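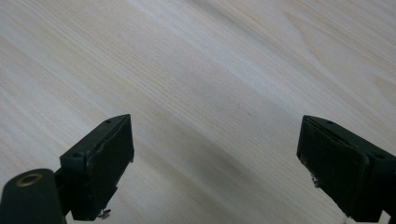
*Fingers wide open over the bench, before I took anything apart.*

# Refreshing the fingertips on our hand-held gripper

Mon 21 October

I look after the hand-held gripper in our little workshop in Hunov, and every so often the fingertips need some love. If you look at the tops of the blocks you'll see lighter nicks along the edges, and on the right one there are pale frayed bits hanging on at the corner of the inner face. That was my cue to get the screwdrivers out!

The whole job takes me an evening, mostly because I stop for tea. Ours is from the Prokdale kit, so if you built yours from something else, your screws may be different sizes.

## What I use

- a small hex driver that fits the fingertip screws properly (please don't use the "close enough" one)
- a plastic scraper
- isopropyl alcohol and a lint-free cloth
- fresh pad sheet, cut to the old pad's outline
- a bit of fine sandpaper
- masking tape and a pen

## Taking the tips off

1. Open the fingers as far as they'll go and lay the tool on a clean, pale surface. I like light wood for this, as dark crumbs and dropped screws show up right away.
2. Put a bit of tape on each block and write L or R. They look like twins, but they've worn differently and I want each one back on its own side.
3. Back the screws out a little at a time, going back and forth between them. If one feels gritty, stop and clean the head before you push on.
4. Slide the block off and leave the arm alone. Same goes for the brass-colored ring in the round housing on the left. I loosened mine once out of curiosity and spent a whole weekend getting the alignment back.

## Cleaning and new pads

Peel the old pad from one corner and scrape off whatever glue stays behind. Wipe with alcohol, let it dry, wipe again. Then take the sandpaper to any chipped edge that catches your fingernail, but only the high spots (the block doesn't have to look new, and mine certainly doesn't).

Stick the new pad down starting at the raised lip and press outward. I clamp it between two scraps of wood overnight.

## Putting it back together

Start every screw by hand before you tighten any of them. Then close the fingers slowly and check that the faces meet flat. I slip a strip of paper between them and tug at the top, the middle and the bottom. If it pulls out easily in one spot, loosen that block, nudge it and try again.

After that I run 61 open-and-close strokes, check the screws once more and write the new count in the log. The last set of pads was at 1232 when I swapped them. I'll look at these again in November.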